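Ticket 2095
Subject: Large white sheets come back creased, do not fit the shelf
Opened by: Santino Painemal, Bunness linen room
Assigned to: Áine Hanrahan
Status: waiting for requester

Santino Painemal, 9:10
Good morning. Since the April delivery we have a problem with the large flat sheets. When we fold them after the dryer, the packet is too thick and one side is longer than the other. The guest house at Mac Suibhne returned 5 of them and said they look used. I am folding the same way as before. Is it the sheet or is it me?

Áine Hanrahan, 9:42
Thank you for the report. Please tell me two things: which dryer program you use, and if the sheet is folded on the table or in the hands.

Santino Painemal, 10:15
Program Cotton Extra, to the end. The table is full of boxes in the morning, so I fold in the hands, standing.

Áine Hanrahan, 11:03
I asked Manaia Costigan, who ordered the new sheets. They are wider than the old ones, 238 cm, so the old folding is not correct for them anymore. Also Cotton Extra is too long, it fixes the small wrinkles in the fabric. Please try this with one sheet and write me the result:

1. Change the dryer to Cotton Iron and take the sheet out immediately when it stops. Do not leave it in the basket.

2. Find one side edge and gather the fabric toward it in long pleats. Press the sheet flat with the left hand near the pleats and hold the bunch with the right - if you let go, the sheet slides down and you must start again. Keep it above the floor.
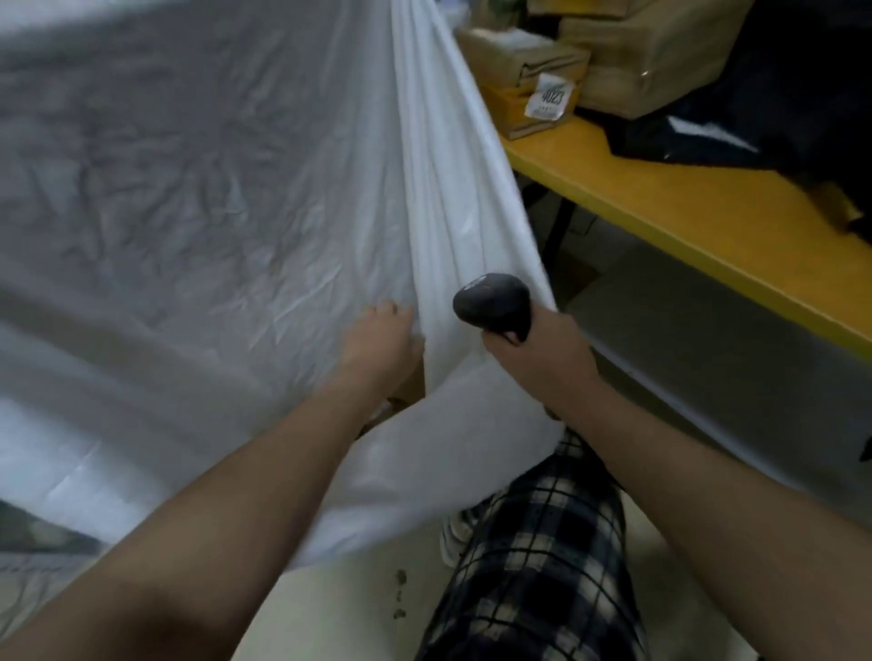 3. Shake the pleats open, put corner on corner, and fold in half two times along the length. Then fold in three from the short end.

4. Measure the packet against the shelf. If it is still too wide, do not press it in. Put it aside and write here.

Santino Painemal, 14:20
I did steps 1 to 3. The packet is now even on both sides. Small wrinkles are still there, but less. Step 4 I will do when the shelf is free.

Áine Hanrahan, 14:31
Good. I leave the ticket open until then. The older ticket 934 is about the pillowcases, please do not add sheets to it.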